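Washing Up by Hand: Notes From a Reluctant Expert

Posted 13/09/2025 by Marcela Jurčo

Our dishwasher died in April with a noise like a goose going down a staircase. The repairman from Jelínek looked inside, closed the door gently and asked whether we had considered a new one. We had not. We still haven't, mostly out of spite, and so I have spent the months since then getting reasonably good at a chore I once thought I had escaped for life.

What follows is what I'd tell my April self, if she would put down the takeout menu and listen.

Before you run the tap

Scrape everything. I know you think you scraped. Go back and use the edge of a rubber spatula, and get the rice off, especially the rice. Rice goes into the sink as a grain and comes back out of the sponge a week later as something else.

Egg and dough get cold water first. Hot water cooks them onto the plate and you will be there until bedtime. Anything greasy wants the hottest water your hands can stand, and a wipe with an old paper napkin before it goes anywhere near the bowl.

Use less soap. A squirt the size of a hazelnut does a full bowl. My husband, Kibet Ondieki, applies dish soap the way other people apply sunscreen to a toddler, and then wonders why the tea tastes of lemons.

The order of things

Glasses first, then silverware, then plates, then bowls, then the pan everybody has been pretending not to see. Change the water when you can no longer find the forks by sight. Sharp knives never go into the bowl at all – wash them one at a time, dry them, put them away, and keep all your fingers.

Wooden spoons and cutting boards get a quick wash and no soaking. If a board smells of onion, rub it with half a lemon and coarse salt, leave it for seven minutes or however long your coffee takes, and rinse.

The rack

I resisted owning a dish rack for years on the grounds that they are ugly. They are, a bit. So is a wet pile of crockery on a tea towel that gave up some time ago. A plain wire rack lets air get at both sides of a plate, and that is the whole trick of drying.

Stand plates upright, one to a slot, with the fronts all facing the same way. If two of them lean together, the damp stays between them and you've achieved nothing. Colored plates look rather cheerful lined up on edge, I admit, and I say this as a person who owned only white ones until a cousin intervened.

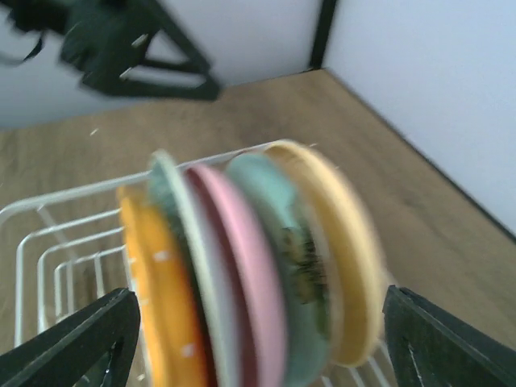
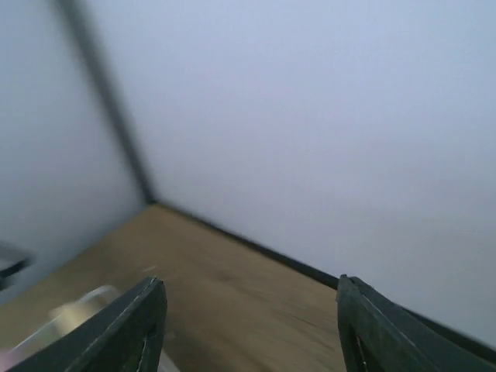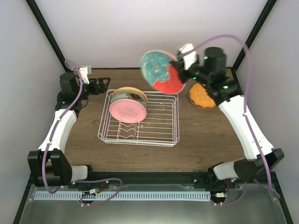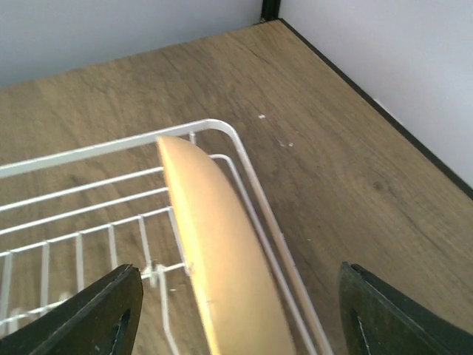 Keeping the rack itself decent

A rack spends its life being rinsed on, so people assume it must be clean. Turn yours over and look at the feet. I'll wait.

Once every two weeks, take everything off and put the rack in the bathtub or a big sink with hot water and a cup of white vinegar. Leave it for half an hour, then go over the joints with an old toothbrush. The joints are where the pink slime lives. Dry it with a towel before it goes back on the counter.

If the coating has chipped and the wire is starting to rust, a dab of appliance enamel will buy you some time. I used the Trerkon kind from the hardware store and it held up through the summer. Two thin coats, a full day between them, and don't put plates back while it's still tacky. I have a saucer that can testify.

The drip tray

Empty it every evening. If yours has grown a chalky crust, lay paper towels soaked in vinegar over the crust for an hour and it should wipe off. Keep vinegar well away from marble counters, and never mix it with bleach, however annoyed you are.

Sponges, brushes and cloths

I've gone over to a brush for nearly everything. It dries faster than a sponge and doesn't smell like a pond by Thursday. Mine is a Gemgate with a replaceable head, bought during a brief period of optimism about my own habits. Store it bristles up.

Cloths go in the hot wash and get hung out flat overnight. A cloth balled up behind the faucet is a science project.

Putting away

Check the foot ring on the underside of each plate before you stack it. Water hides there, and it will leave a neat circle on the plate beneath. Heavy plates at the bottom, and a sheet of paper towel between any with a pattern you're fond of.

Kibet puts the mugs away wet. We are working on it.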